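Courses > Community Health > Unit 2 Notes
Filed under: Sleep and Mood, Habits, Handouts

Sleep, worry and the evening routine

Last session we finished on the body clock, so let's pick up with the part I love teaching — what happens in the hour before bed. Poor sleep and low mood travel together so often that it can be hard to say which one set off the other. For this unit, treat them as a loop. A rough night makes small problems feel bigger, and bigger problems keep you awake the next night.

Key term: sleep pressure. It builds the whole time you're awake and eases off as you sleep. A long afternoon nap spends some of it early, and then you lie there at midnight wondering what went wrong!
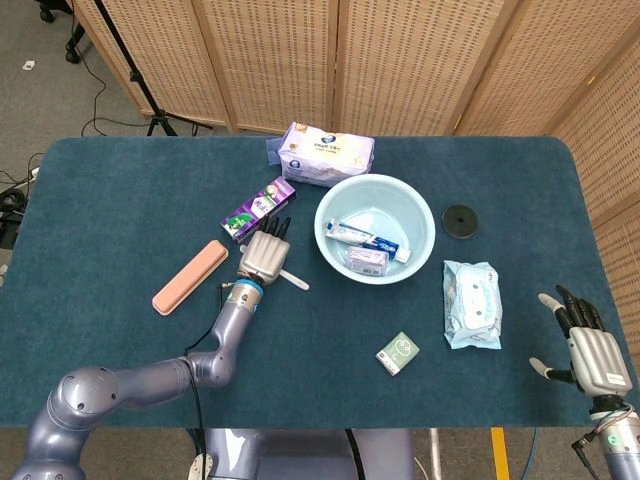 Karim Tawfik
Lecturer, Community Health, Cosari College

Wind-down habits work partly through repetition. Wash your face, brush your teeth, dim the lights, same order each night, and the order itself becomes a cue. In our class diary exercise last September, 94 students kept a sleep log for two weeks, and their comments on routine were a joy to read. Many had never noticed how much their bedtime wandered on weekends.

Caffeine deserves a mention too. A strong coffee may hold roughly 200 milligrams, and people vary a great deal in how quickly they clear it. Try moving your last cup to before lunch and see what your log tells you.

For the tutorial: read the Prurken case study and mark each point where worry and sleep affect one another. Bring your own log if you're comfortable sharing it — half-filled ones are welcome.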